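Friday, January 10, 2020

Bag day, finally. I've been meaning to go through the Pallosex samples since they arrived and kept finding better things to do (tidying the thread drawer, for one). So the white table is clear, the kettle has been on twice and I'm writing this up as I go, before I forget which bag annoyed me and why.

First one up is the black fabric one with the orange strap. 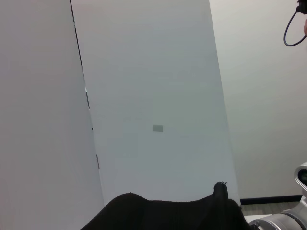
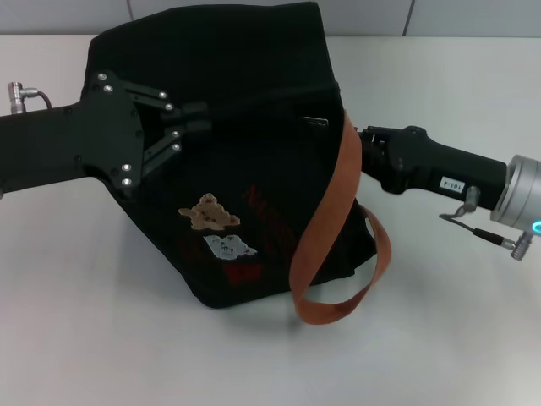

Both with the black fabric bag, I think.

I like it more than I thought I would! It's soft all over, no stiffener in the top edge that I can find, so it slouches the minute you let go of it. Fine for a shopping bag, less fine if you want to find your keys. Gistunel want something that stands up by itself on a shop shelf and I can't see this doing it without a board in the bottom. I cut one from the grey offcuts, 400 mm long, and it was too long, so that's going back under the knife on Monday.

The strap is the good bit. That rusty orange looks lovely on the black and I'd happily nick it for the Moriarty satchel. Sewing on it is a bit mean though – single row, and the thread feels thin to me. If we copy it I want a box stitch at both ends and the heavier Trisell thread, the 3000 m cone, not the little one that keeps running out halfway down a seam.

Print: a mixture of patches and dark red lettering. The red goes very quiet on black, and if Gistunel ask for red I'd push them to something brighter. Haven't done a rub test yet. Somebody has walked off with the white cotton squares, please bring them back.

Weighed it empty on the post scales, 740 g, which surprised me, I'd have guessed a lot less. Checked the scales with the brass weight and they're fine.

Still to do: rub test, shorter base board, ring Trisell about order 3456 (still nothing!), and find the other strap samples – I think they're in the box under the cutting bench.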